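We use cookies to remember your preferences. Accept | Manage settings

Engelbrecht Building – Shared Kitchen Users' Meeting
Minutes, Monday, Room 13

Present: eight users of the kitchen, plus one who came for the cookies and was asked to take a seat.

1. Minutes of the last meeting
Approved, after "sink" was corrected to "sinks" in two places.

2. Sponges
The discussion from December was resumed at the point where it had been abandoned. Third floor would like one sponge per sink. Second floor would like people to stop using the sponge on the stove. Both views were noted, at length.

The meeting looked at the round sponge, yellow rim and speckled scrubbing side, and where it should live between uses. The choices were the edge of the sink, where it falls in, or the dish rack.

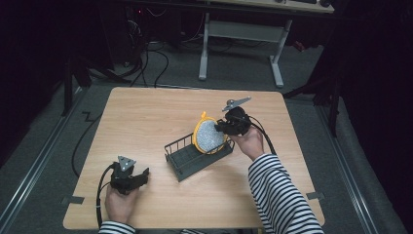 Item 2: round sponge at the end of the dish rack, standing on its edge.

Agreed: the rack, upright, at the far end. Flat on the slatted floor was voted down 5 to 3. The losing side asked for it to be recorded that they still think flat is fine.

3. Dish rack
The rack is for dishes. A request to leave lunch containers in it over the weekend was declined. Bileck has quoted for a second rack, but the quote covers a case of 200 and we have room for one. Action: ask Bileck again, using smaller words.

4. Tables
Clekitz recommends a yearly coat of oil on the wooden tabletops. Opinion was divided on whether ours need it. One member said the grain looks good as it is. Another said that was what we said about the old ones.
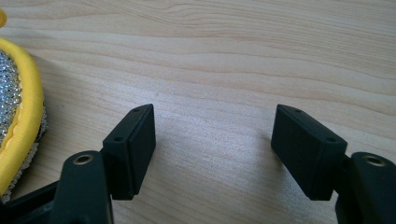 Item 4: tabletop, pale wood with wavy grain.

Agreed: no oil this year. Wipe along the grain, use a trivet, and put nothing wet down overnight. The meeting then spent some time on what counts as a trivet – a folded newspaper does not.

5. Money
The kitchen fund stands at $1,422, a figure that surprised everyone and led at once to a proposal for a better toaster. Deferred.

6. Any other business
The Vukbridge office has asked to borrow our mugs. We would like the last lot back first.

Meeting closed at 4:40. Next meeting when the toaster question can no longer be avoided.

Contact the Engelbrecht Building front desk | © Engelbrecht Building Users | Back to top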